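Wutby Robot Club: Questions We Get All the Time
Last updated 17 Nov 2023

I run the sign-up desk and the inbox for the club, so I'm the one who ends up answering these. I've put the usual ones in one place. If yours is missing, write to me and I'll add it (eventually!).

Do I need to know how to code?
No. Plenty of us started with zero coding and learned by sitting next to somebody who was further along. If you can make a folder on a computer and find it again the next day, you're ready for the first month. We teach a little Python as we go, and there's lots to do that never touches a keyboard, like fixing labels, setting up the table or keeping the run log.

What do beginners work on?
Picking things up and putting them down again, which sounds dull until you try to get a robot hand to do it! Our starter task is called Toma. You get a row of drink bottles on the green table and you have to get the hand to one of them without bumping its neighbors. You plan the approach first, then you drive it slowly, then you let the program have a go. I spent my whole first August on this one task and I'd happily do it again.
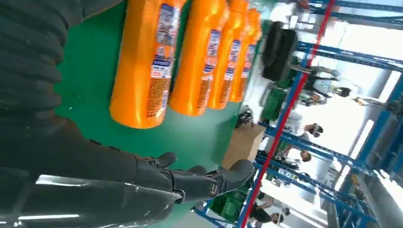

One reader wrote in to ask why we line the bottles up so close together when it would be so much easier to spread them out. Fair point, and for your first few runs you can spread them as far apart as you like. The close row comes in once you've got the hang of it, and that's the version that gets scored.

How is Toma scored?
You get 20 tries. A try counts if the bottle you picked ends up on the mark, standing, and the others are still up. Our best score so far is 17... no, sorry, I'm not posting scores here, they're on the sheet by the door and they change constantly. The pass mark is whatever your group agreed on at the start of term. Please write it down before you begin — we've had arguments.

What is Lokik?
Lokik is our end-of-term contest. Teams sign up, draw a task, and get 50 minutes to set it up and run it. We had 27 people in it last time, and I'd love more. You can enter alone, but you'll want a second pair of eyes on the table while you watch the screen.

Does it cost anything?
There's a fee of 34 dollars a term, which goes to spare parts and snacks. Omoteck, the repair shop down the street, lets members have its offcuts for free, so please be nice to them and don't show up five minutes before closing.

Can I stand near the robot while it's moving?
If you've done the safety talk, yes, and one person always keeps a hand by the stop button. Tie back long hair, take off anything dangly, and say out loud what you're about to do. Leaning in to see how the grip looks is fine once the driver has said "holding." Before that, stay back, even if you're dying to look. 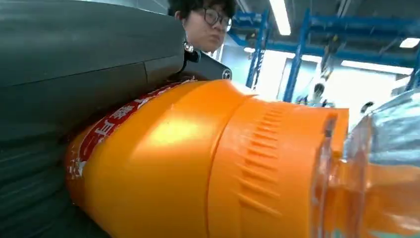

My daughter joined last term and came home talking about grip force all through dinner, so could you please run something for parents too? That came in through the contact form, and yes, we're working on it! I'm hoping for one open evening each term where families can try driving the hand.

Why drink bottles and not proper test blocks?
We have blocks too. But a bottle is slippery and round and it squashes a bit if you grab too hard, so you find out quickly if your settings are off. Keep the caps screwed on tight and bring paper towels anyway.

What if I miss a session?
No big deal. Read the run log, ask your group what changed, and check that nobody has renamed your files. If you miss three in a row I'll send you a note to see if you still want your spot, as there's usually a waiting list.

Can I bring my own project?
Yes, after you've finished Toma. Send me a few lines on what it is, how much table space it needs and whether it has to stay plugged in overnight (the answer to that last one had better be no).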